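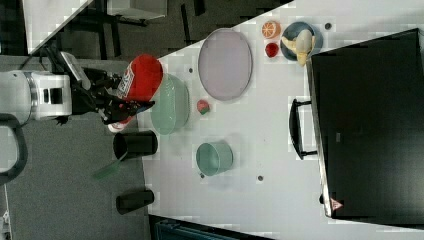 Search this site Go

Unplanned gripper release during tabletop pick and place
Project report, Robotics Laboratory II, Derkville
Zoi Stefanou, Naheed Rizvi, Fotis Sotiropoulos

1. Background

The project task was to move toy kitchen items between set places on a white table, using one arm with a two-state gripper command (open, close) and a fixed set of taught waypoints. The work was meant to measure placement error. In February the plan changed. During a transfer at the wrist speed used for all earlier tests, the gripper opened in mid-path and the red container fell to the floor on the operator's side. No one was hurt. The arm finished its path with an empty gripper and reported the cycle as complete.

Two separate faults are covered below: the release itself, and the failure of the program to notice it.

2. Test method

Apostolos Theodorakopoulos, who supervises the lab, asked us to repeat the transfer under fixed conditions before changing any hardware. We ran 40 cycles with the same item, the same start pose and the same grip force setting (60 percent). The operator stood behind the floor line with a hand on the stop button. Each cycle was logged by the Dellum controller, and a second log was kept by hand.

A cycle counted as a failure if the item left the fingers before the place command was sent. Poor placement did not count.

3. Results

Failures occurred in 9 of the 40 cycles. All of them fell in the same part of the path, between the lift waypoint and the turn toward the drop point, when the last wrist joint was past 70 degrees. None occurred while the arm was still.

We first suspected low grip force. Raising the setting had no effect, and the hand log shows the fingers opening to full width each time. A slipping item would leave the fingers partly closed. The release was therefore a commanded or default opening.

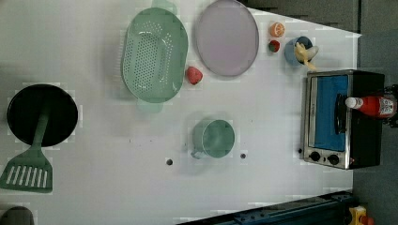 With the item cleared from the path, Naheed turned the wrist slowly by hand control while Fotis watched the signal state on the controller. The gripper signal dropped out for short periods at the same wrist angle. Pressing on the cable jacket near the connector brought it back. The connector was opened on Friday and one conductor was found broken inside its crimp, held in contact only by the jacket. The cable tie below it had been pulled tight enough to stop the cable from sliding, so every wrist turn had loaded the crimp.

4. Why the gripper opened

The Rodance gripper module has a setting for loss of signal: hold or open. Ours was set to open. We had not checked it, and the setup sheet passed on from the last group does not list it. Open is a fair choice where a trapped finger is the main risk. For a carried item over a table edge it is a poor one, and the lab should decide this for each task — not leave it at whatever the last group used.

5. Why the program did not notice

The program read the finger position once, right after closing, and never again. A single check at the grasp proves nothing about the rest of the path. We added a read at every waypoint, with a stop and a message if the width changes by more than the set limit.

6. Changes made

Cable replaced and routed with a free loop at the wrist.
Loss-of-signal setting changed to hold for this task. Written on the setup sheet.
Finger width read at each waypoint.
Wrist path re-taught to stay inside the table edge.

The full set of cycles was repeated with no release. This is a short run and does not show how the new loop will wear. We also did not test what the hold setting does when power to the module is lost, as opposed to signal. Oona Laitinen has taken that over for the spring group and will need the spare connector from the Cunha bench.

Recent reports
Stop button reach at the Cunha bench
Waypoint drift after a cold start
Notes on cable routing for small arms

Contact the lab | Copyright Derkville Robotics Laboratory | Back to top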